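Support > Portable Audio > Stollow Clip Recorder > FAQ

Stollow Clip Recorder: Frequently Asked Questions

Last updated: Sat 5 August

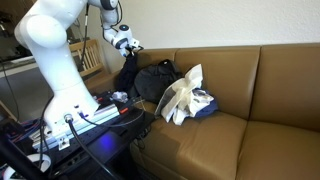

Robotic arm with navy cloth item, beside a brown leather sofa

These answers cover the standard Stollow Clip Recorder and the Stollow Clip Recorder Plus. Where the two models differ, the answer says so. For the Holst desktop recorder, see its own manual.

What comes in the box?

The recorder, a USB-C charging cable, a pair of wired earphones, a foam wind cover and a quick start sheet. The Plus also comes with a zip case. A wall charger is not included with either model. Any ordinary 5 V USB charger will work.

How do I turn it on?

Slide the switch on the side up and hold it for two seconds. The screen shows the time first and then the file list. If nothing happens, check that the switch is not in the HOLD position. HOLD locks all the buttons, including power.

How long does the battery last?

About 12 hours of recording in Standard quality with the screen off. High quality uses more power, and so does listening through the built-in speaker. A full charge from empty takes around two and a half hours. The battery cannot be removed by the user.

Can I record while it is charging?

Yes. You may hear a faint hum in the recording with some wall chargers. Plugging into a power bank usually gets rid of it.

How much can it store?

The standard model has 32 GB built in. The Plus has the same memory and a microSD slot. Files are saved to the internal memory until you change the setting under Menu > Storage > Save To. The recorder does not switch over to the card by itself when the internal memory fills up.

What file types does it make?

MP3 in Standard quality, WAV in High quality. It will play both, but it does not play AAC or FLAC files copied from a computer.

Is there a limit on the number of files?

Each folder holds up to 253 recordings. When a folder is full the screen shows FOLDER FULL and recording stops. Choose another folder, or move the old files to a computer. There are four folders, A to D, and they can't be renamed on the recorder.

How do I copy recordings to a computer?

Connect the cable and wait for the screen to show PC. The recorder appears as a removable drive, and your files are in the REC folder. No software is needed on Windows or Mac. Eject the drive before you pull the cable out – files can be damaged otherwise.

My computer charges the recorder but does not see it. Why?

Most often it is the cable. Many USB cables only carry power. Use the one from the box, and plug it straight into the computer instead of a hub. If that does not help, restart the recorder with the RESET hole on the back, using a paper clip. Resetting does not erase recordings.

What does voice activation do?

It pauses recording when the room is quiet and starts again when someone speaks. It saves space, but the first word after a pause can be lost. Leave it off for lectures and interviews. Sensitivity can be set from 1 to 5, and 3 suits most rooms.

The date on my files is wrong.

Set the clock under Menu > System > Date. The clock has no backup cell, so it will need to be set again if the battery runs completely flat. The recorder also does not adjust for daylight saving time.

Can I use my own microphone?

Yes, with a 3.5 mm plug. The built-in microphones turn off when one is plugged in. Microphones that need 48 V phantom power will not work. We sell the Ridard lapel microphone, which fits both models and does not need a battery of its own.

Can I use Bluetooth headphones?

Only with the Plus, and only for playback. There is no Bluetooth on the standard model.

I deleted a recording by mistake. Can I get it back?

Possibly. Stop using the recorder right away and do not make any new recordings. Connect it to a computer and try a file recovery program. We can't recover files for you, and formatting the memory makes recovery much less likely.

Can it get wet?

No. Neither model is water resistant. The foam cover is for wind only.

How do I update the firmware?

Check your version under Menu > System > About. Copy the update file to the top level of the drive, eject it, and turn the recorder on. Charge the battery to 100 percent first. The next update is planned for October and adds a louder alarm tone.

What does the warranty cover?

Faults in parts and workmanship for two years from the date of purchase. It does not cover drops, liquid damage or normal battery wear. Keep your receipt. Repairs in North America are handled by Sedanetti Service – contact us for a return number before you mail anything, as packages without one are sent back.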